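Progress report on the traditional recipes project, Horkolbridge kitchen
Prepared for the Gundon Fund
6th January

This covers the period since the last payment. The grant was given to collect, test and write up home recipes for festival sweets and snacks, and to teach them in evening classes at Horkolbridge. The application made large claims for what this would do. I did not write it, and I have tried to report what the kitchen has to show for the money.

Recipes collected and tested

The target was 60 tested recipes by the end of the grant. We have 50 on paper. Of those, I would call fewer than half tested in any sense a home cook would accept, meaning that someone other than the giver made the dish from the written page and got a result worth eating. The rest have been made once, by the person who gave them to us, with somebody standing nearby writing things down. That is a record of an afternoon's cooking. The application form treats the two as the same thing and I don't think the fund should.

The fried doughs have come out best. Quantities are steady, the oil temperature can be given, and a beginner can tell from the color when to stop. Lentil fudge is usable. Milk sweets are behind. The Kamath group gave us a milk sweet cooked down over a low flame "until it leaves the sides of the pan," and our test cooks have taken that to mean anything from a soft paste to something you could tile a roof with. It needs a weight before and after cooking. I asked for this in April and the page still does not have it.

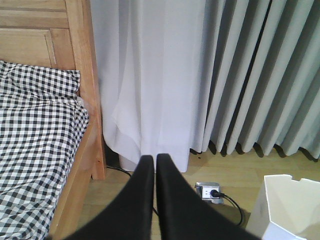
Sugar syrup is the other sore point. The older recipes go by thread: one thread, two threads, pulled between finger and thumb. Several of us wanted to replace this with a thermometer reading. I was in favor until we compared the two, and the readings wandered far more than the handbooks led me to expect, probably because our batches are small and the probe barely sits in the syrup. The pages will keep the thread test and give the temperature as a rough guide. It is a less impressive outcome than the "standardized method" promised in the application.

Classes

We ran 6 evening classes. Attendance was good at the first two and thin after that. The feedback forms are glowing, which I put down to the fact that people fill them in while eating. A better measure would be whether anyone made the dish again at home. We did not ask, so we do not know. The next round of forms will go out two weeks after the class, and I expect fewer replies and more useful ones.

The steamed dumpling class ran well over time. Rice flour dough has to be kneaded while it is still very warm, and a room of beginners waits for it to cool, at which point it cracks at every pleat. We should have given that class two sessions, one for the dough alone. The Ilano evening group did split it this way, and their plates looked much better, though they are also more practiced cooks and I would not give the timetable all the credit.

Spending

Ingredients have cost more than planned, mostly cardamom, ghee and nuts. We moved from whole pistachios to slivered almonds for practice batches and kept the pistachios for final tests. Printing is under budget only because nothing has been printed. I would ask the fund not to read that line as a saving.

The application also set aside money for a tasting panel. I have held this back. A panel drawn from friends of the kitchen would tell us everything was delicious, and we have enough of that already.
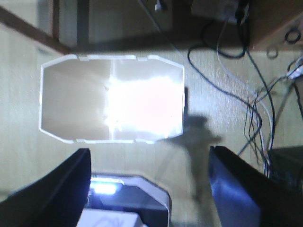

Will the recipe booklet be ready by the end of the grant?
A shorter one should be. I would sooner print the recipes that work than fill the booklet to the promised number with pages that fail in somebody's kitchen. The first run is set at 100 copies, and the untested recipes can be held for a second printing if there is ever money for it.

Next period

Work will go to retesting, with no new recipes taken in. Every milk sweet will be made again by a cook who has not seen it done, using a measured pan and a stated burner size. Jaggery will be specified as hard block or soft, as the two behave differently enough to ruin a filling. Any recipe that fails twice comes out of the booklet.

Two more classes are planned, both on fried snacks. They were chosen on the grounds that they can be taught in one evening. I am told this is unambitious. It may be, but people went home from the last fried snack class with something they could serve.

The matter of whether the project keeps traditions alive, which takes up most of the first page of the application, I have left out. I have no way of measuring it and have not seen one suggested.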